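Teaching a Franka arm to pull cloths out of a bin: hand guiding or remote control?

Posted by Naslow, Sat 17 April

Hi all! We're starting on cloth picking and I can't wait to get going. One bin, a few soft things in it, arm comes in from the top.
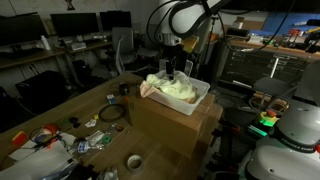
My first tries were with hand guiding, and my arms end up all over the wrist camera view. Should I switch to remote control before I record the real set? I'm planning on 80 demos.

Dimas Wattimena

Remote, all the way! I did 345 demos like that in June and loved it (okay, most days). You only see what the robot sees, so you stop using tricks it can't copy. Keep the bin up high too, it saves a lot of reaching.

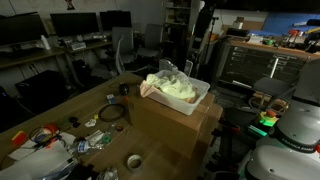 Bin on the cardboard box, yellow-green cloth on top

Go slow right before you close the fingers. Cloth slides, and a pinch on a good thick fold is so much easier to learn from than a grab at a flat spot. 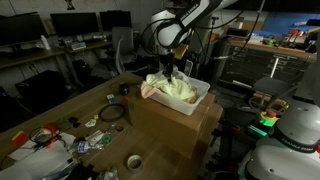 And please keep your bad grabs if you recovered from them! Those were gold for us.

Clarine

hand guiding is fine, just crop the video

Kitinell

Remote for me too, and check your wrist view before every batch.

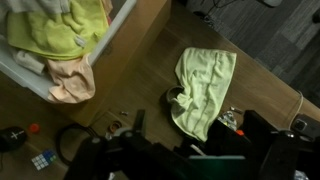 Mixed colors help a ton when you replay demos later. With a pale green towel out on the table and the brighter yellow-green one still in the bin, I can tell at a glance which is which. Have fun with it!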